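Notes on bottle caps, and clearing the small table

22 September 2018

The bench in the back room had collected 17 part-used bottles by the end of summer. Most were cleaners, a few were glues, and two had lost their labels completely. I set aside an afternoon to sort them, and these are my notes, mainly so that I do not repeat the work in February when I do the shelf above.

Caps first

A bottle with a poor cap is not worth storing. I checked every cap before I looked at the contents. The ones I trust have closely spaced ribs down the side, deep enough to grip with damp hands, and a top that does not flex when pressed. A small hole in the top is fine for dispensing but means the bottle has to stay upright. Scuffs and gray smudges on the plastic make no difference to the seal. Dried residue in the thread does, and it should come off with warm water and an old toothbrush. 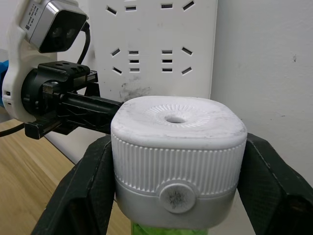 Thread and torque

Replacement caps are sold by neck diameter and thread finish. I keep a bag of spares from Zirkley, who list both figures on the packet. If a cap turns easily and then stops dead, the thread is right. If it climbs at an angle, back it off a full turn and start again. Plastic threads strip at less force than people expect, and four of mine had been ruined that way, presumably by me.

I do not use tape on these threads. It bunches up under the cap and holds it off the rim, so the bottle leaks more than it did before.

The table and the wall

The sorting was done on the light wooden table against the white wall. I like it for this because the back edge meets the wall and small parts cannot roll off behind. The power strip hangs vertically from a clear hook, with its switch at the bottom end, where I can reach it without leaning across. The cable leaves at the lower corner and runs down toward the back of the table. Mounted this way the strip takes no table space and stays clear of spills. The hook is rated for more than the strip weighs, though a heavy adapter in one of the upper sockets does tend to tilt it.

The blue card with the pink fish is on the wall above the strip. It stays. 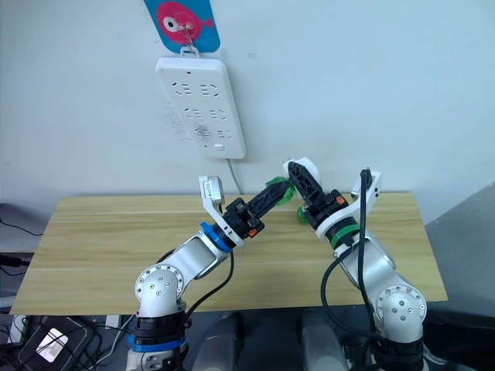

What was kept

Of the 17, I kept six. The rule was simple: a known liquid, a sound cap, and more than a quarter full. The Dundisov degreaser failed on the last point and was used up on the oven racks the same evening. The unlabeled pair went in the box for the hazardous waste drop-off, closed and standing upright.

Small bottles take more care than large ones. They tip over when the cap is pulled instead of turned, and a loose cap laid face down picks up grit from the wood. I now put each cap beside its own bottle, open side up, and finish that bottle before starting another.

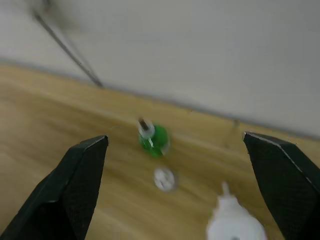
The six went back on the bench in a shallow tray, tallest at the rear, with the date written on the base of each in paint marker. Ordinary marker wipes off as soon as solvent touches it. The tray is an Alva drawer insert, 26 cm wide, and there is room in it for perhaps two more bottles. Next on the list is the shelf, which is mostly paint and will need a different box.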